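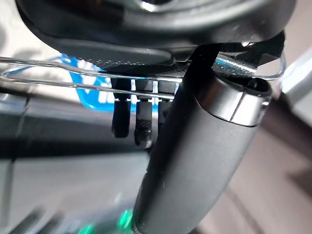

The Rewatch Podcast Has Eaten the Show

I like Urnel. I've seen all three seasons twice, and I will defend the lighthouse episode to anyone. What I can't defend is the pile of talk that has grown up on top of it.

The pile has a leader, and it's Grasar Hour, the podcast in which Iraklis Christodoulou and Leire Alcaraz go through the series one episode at a time. The series has 11 episodes a season. The podcast passed 100 in November. Do the math and ask yourself what's in the rest of them.
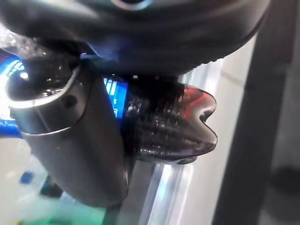

3 min read

Mostly it's guessing. There is a two-part discussion of how the ferry schedule works in Pollesau, a town the writers plainly made up as they went. There is a whole hour on who pays the night watchman. Alcaraz is funny on this stuff, and I laughed at the watchman one, but at some point in the second half they stopped joking and started filing complaints. The show "forgot" the watchman. The show "never addressed" his wages. Well, no. He has four lines and a hat.

I don't buy the usual defense, that this is just love with a microphone. Love would notice the acting. I went back through a month of Grasar Hour and heard one mention of a performance, and it was to point out that a coat changed color between shots.

The worst of it is what happens when the people making the thing start listening. Season three gives us the Aguirre flashback, 115 seconds of a clerk explaining the harbor rules to another clerk who must already know them. I can't prove it was written to quiet the podcasts. It sure plays that way — and the hosts, handed their answer, spent the next episode picking holes in it.

Christodoulou said on air that a good fictional world should "survive any question." Why should it? Plenty of great stories fall over if you ask how anyone got home. A stage set has no plumbing, and I've never heard a person in the balcony ask for a refund over it.

I'm told they plan to start over from the pilot once they finish. I'll probably listen to the lighthouse one.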